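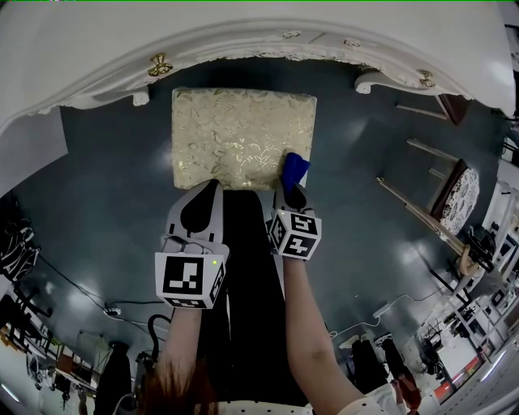 Orvokki Hyvönen pregunta si se puede lavar a mano una tapicería con hilo dorado o si hay que llevarla siempre a la tintorería. Depende del hilo. El metálico recubierto de plástico suele aguantar un lavado breve en agua fría, con jabón neutro y sin frotar. El hilo metálico antiguo no debe mojarse. Si la etiqueta ha desaparecido, lo tratamos como antiguo.

Preguntas frecuentes sobre el cuidado de muebles pintados y textiles de casa
Taller Closum. Última revisión: 24 de marzo de 2026

¿Con qué limpio el polvo de las tallas?
Con una brocha de pelo suave y seca, de arriba abajo. Los paños se enganchan en los relieves y dejan hilos. En las ranuras profundas sirve un pincel de acuarela del número 9.

¿Puedo usar limpiamuebles en espray sobre pintura blanca?
No lo recomendamos. Muchos llevan silicona, que después impide que agarre cualquier retoque. Agua templada, unas gotas de jabón neutro y un paño bien escurrido. Secar enseguida.

La pintura blanca se ha puesto amarilla. ¿Tiene arreglo?
Si es un esmalte al aceite, el amarilleo es normal y va a más en habitaciones con poca luz. A veces mejora tras varias semanas cerca de una ventana. Si no, hay que lijar y repintar con esmalte al agua, previa imprimación.

¿Cómo se limpian los tiradores dorados?

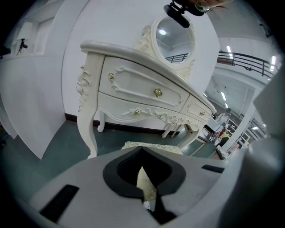

Antes de nada, conviene desmontar uno y mirarlo por detrás. Si es latón macizo, admite un pulimento suave. Si es zamak o resina con baño dorado, solo paño húmedo: el pulimento se lleva el baño en dos o tres pasadas y no se recupera. Tampoco vinagre ni bicarbonato.

Los cajones se atascan en octubre. ¿Los lijo?
Espere. La madera se hincha con la humedad y suele volver a su sitio cuando se enciende la calefacción. Mientras tanto, frote las guías con una vela blanca. Si siguen rozando en invierno, lije con grano fino solo donde se vea brillo.

¿Cuánto cuesta repintar un tocador?
El presupuesto mínimo es de 210 euros, con recogida dentro de la ciudad. Las tallas se cobran aparte, según las horas. La visita previa no tiene coste.

¿Trabajan con cojines y fundas sueltas?
Sí, los lleva Hilkka Nieminen los jueves. El relleno nuevo se cobra aparte. No teñimos.

¿Qué plazo tienen?
Unas cinco semanas, algo más antes de Navidad. Avisamos por teléfono cuando la pieza está lista y la guardamos un mes sin cargo.

¿Dónde entrego una pieza pequeña?
En el mostrador de la calle Kolport, de martes a viernes por la mañana. Traiga los tiradores en una bolsa aparte, con su nombre. Para consultas sobre un encargo en curso, pregunte por Tapio Tuominen e indique el número del resguardo.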